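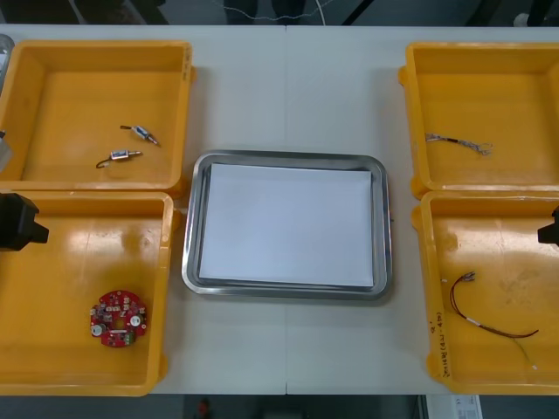

The sorting table, with the yellow bins and the steel tray.

Histthorpe Repair and Parts Group
Minutes of the February meeting, held in the back room at Wastellow Hall, 7 p.m.

Present: Lenuța Ene (chair), Osian Jenkins, Tomos Jenkins, Radosław Czarnecka. Minutes taken by Osian.
Apologies: Ynyr Humphreys, who is down with a cold and sends his love to everybody.

1. Welcome and last minutes
Lenuța thanked everyone for coming out on such a nasty evening, and thanked Tomos in particular for the lemon cake, which was much appreciated and did not last through item 2. The January minutes were agreed with one correction: the soldering class ran for 2 hours and not all afternoon, although it may have felt that way to those of us on the cold side of the room.

2. The sorting table
We spent most of the evening on this, and happily so. Radosław likes the two white sections pushed together, and said it is much easier on the back than the old bench. Tomos wondered if the seam down the middle might swallow small parts. Radosław has had no trouble with it so far, but agreed to run a strip of clear tape along it if anything does go missing.

The yellow bins were generally liked. Lenuța finds small pieces with wire leads far easier to see against the yellow than in the brown cardboard trays we had before, and the low sides mean you can get your fingers in without tipping the whole thing over. Osian mentioned that the shiny floors throw back a good deal of glare and that there are scuffs and stains in the front left one. Radosław will try a soft cloth and a little dish soap first, and we will think again if that doesn't shift them.

There was a long and friendly talk about where circuit boards should live. Tomos would like them in a bin of their own, as the round red one is at present, so that the little parts on top don't get knocked by anything heavier. Everyone agreed. Loose components with leads stay in the bin behind it, and please don't straighten the leads before they have been looked at.

The steel tray stays in the middle, between the bins on either side, where people can reach it from both ends of the table. Lenuța asked that mugs be kept off it – she did not name names, but Tomos went rather pink.

Action: Radosław to clean the bins. Tomos to write labels in large letters.

3. Money
Osian reported 159 dollars in the tin after paying for the room. Agreed to spend up to 8 dollars on labels and tape.

4. Any other business
Ynyr had sent a note asking if we could start the Hughes radio again. Held over until he is well enough to bring it in. Lenuța has the spare key to the parts closet and would like the other one back, please.

The meeting closed at 8:40 p.m. Next meeting in March, same room, and Radosław is bringing the cake.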